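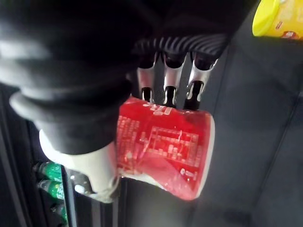
A red paper cup held between the three metallic fingers and white thumb of a robotic hand.

Trerkitz Match Notes, data card

Summary

Trerkitz Match Notes is a table of 3,934 substitutions from the Slanina amateur football league, covering 17 teams over six seasons. Each row is one substitution: who came off, who came on, the minute, the score at the time, and the reason if the referee or team manager wrote one down. It was put together to look at how part-time teams use their bench late in games.

Maintained by Arne Rathjen. Corrections are welcome, see the end of this file.

Files

subs.csv has one row per substitution.
matches.csv has one row per match, with date, venue, final score and kickoff time.
teams.csv has team codes and the full club names as used in the league handbook.
notes.txt has free-text remarks copied from the match sheets, keyed by match_id.

All files are UTF-8 with commas as separators. Minutes are whole numbers. Missing values are left blank, so please don't read them as zero.

Columns in subs.csv

match_id: matches the same column in matches.csv.
team: three-letter code.
minute: minute of the substitution as written on the sheet. Stoppage time is folded into 45 or 90.
player_off, player_on: numbered player codes. The real names were removed before release.
pos_off, pos_on: GK, DF, MF or FW. Where the sheet gave only a shirt number, the position comes from the starting lineup, and is blank if the player wasn't in one.
goal_diff: goals for minus goals against at the moment of the change, from that team's side.
reason: injury, tactical, other, or blank.

Source

Match sheets are filled in by hand at the ground and turned in to the league office in Slanina. The first four seasons were typed up from paper copies. The last two came out of Castiteck, the online form the league moved to, and needed much less cleaning. Castiteck won't accept a substitution without a minute, so blanks in that column all belong to the older seasons.

Known problems

Referees differ in how they log double changes. Most write two lines with the same minute. A few write one line with both names, and those were split by hand.

Cloltitz played its home games at two grounds in season three, and the venue column for that season shows only the main one.

Halftime substitutions appear as minute 45 or 46 depending on who filled in the sheet. I left them as written. If you're grouping by half, treat 45 and 46 as the same thing.

The reason column is weak. Over 3,000 rows have it blank, and "tactical" seems to have been the default for some managers. I wouldn't build a model on it.

The league allows rolling substitutions in preseason games. Those matches are left out entirely, along with anything abandoned before halftime. Cup games are also out.

Suggested uses

Timing of changes by score, differences between teams, and classroom exercises on messy tables. The data is too small and too local to say anything about professional football.

Please don't try to work out who the players are. It is a small league and someone with a stack of local newspapers could probably do it. If you spot a row in notes.txt that gives a name away, tell me and I'll blank it.

Changes

v1.2: fixed swapped team codes in season two, filled in missing kickoff times for Cloltitz.
v1.1: added notes.txt. Removed duplicate rows from a match that had been typed in twice.
v1.0: first release, in March.

Corrections

Open an issue with the match_id and what you think the row should say. A photo of the sheet helps if you have one, with names covered. Fixes go into the next numbered version, and I don't change files that are already out.

License

CC BY 4.0. Credit as "Trerkitz Match Notes, A. Rathjen" with the version number you used.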